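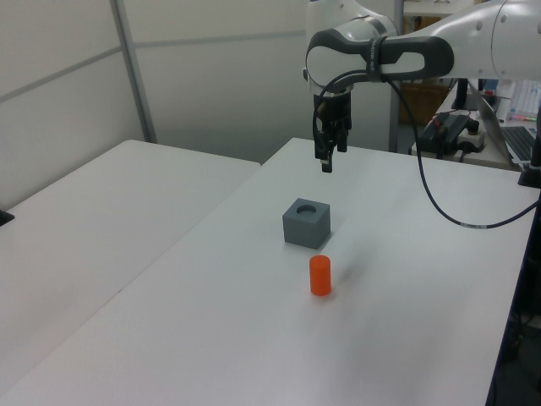
Elmarie Adams held that a storage chapter should begin with the rent, and that the shelving could wait. Her reasoning was that every item kept in stock takes up floor that has already been paid for, whether or not the item is ever sold. Muireann Gilmartin disagreed in part: rent is fixed for the term of the lease, and a stockkeeper can change only what is placed on the floor.

Chapter 4
Holding Stock

4.1 The cost of keeping goods

Holding cost is the total expense of keeping goods between receipt and issue. It includes rent, insurance, heating, handling, loss through damage, and the interest on money tied up in the goods. It does not include the purchase price.

The parts store at Nurnham is used throughout this chapter. At the August count it held 721 separate lines, of which 459 had been issued at least once in the previous year. A further 231 had not moved in that time but were kept as spares for machines still in service. The remainder were awaiting a decision — a category that most stores carry and few record.

4.2 Slow lines and dead lines

A slow line is issued rarely but has a known use. A dead line has no known use. The two are often confused in stock reports, as both show a low rate of issue. The distinction must be made from the equipment register, not from the issue record alone.

At the Wostside branch, slow lines are reviewed every 2 years. Any line without a matching entry in the register is marked for disposal, and its bin is released once the stores ledger has been amended.

Section 4.3 sets out the method for working out holding cost per line.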